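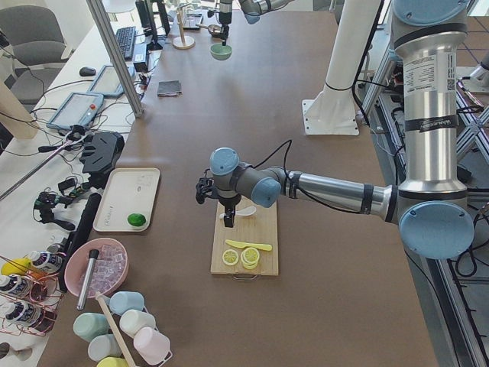
Ullolholm Drinks Systems / Counter Automation Department

Drurstead 4 Two-Arm Counter Station

The Drurstead 4 is a work station for cafes, canteens and hotel bars where the same cold drinks are prepared many times in one shift. Two arms share one table with the staff. They pass bowls and spoons and keep the small tools in their places. The syrup, the ice and the fruit stay where your people are used to finding them.

We developed the station together with the canteen of Batasov, where 200 drinks are served between opening and noon. Before, one person stood the whole morning at the preparation table. Now this person sets the table in 10 minutes, starts the program and goes to the guests. The staff told us that their wrists are less tired in the evening. They also told us that they want to choose the recipes themselves, so the pendant menu can be changed without calling our technician.
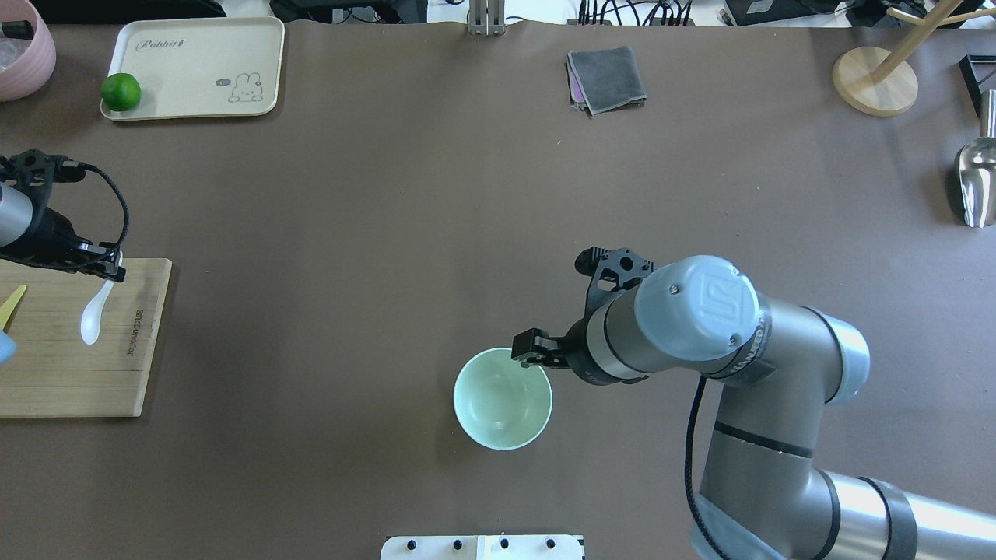

Gripper at the rim of the green bowl, lime on the Rabbit tray.

The two-finger gripper is delivered with soft and hard finger pads. For thin cups we recommend the soft ones. Bowls and spoons of your own can be used after a short teaching, which the shift leader does by hand. 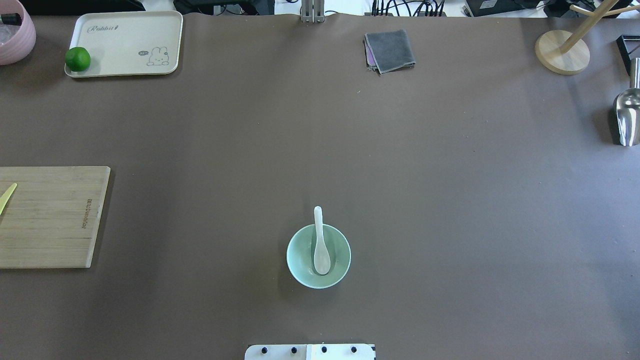 Teaching one new item takes normally less than a coffee break. Please teach it with the same light that you have during service.

What is included: two arms with grippers, base plates, two pendants, the Dai control software and training for 4 employees. The table is ordered separately. A set of 100 spare finger pads is also available.

Delivery of the next series begins in November. For a price, please write to the department and tell us the size of your counter and your busiest hour.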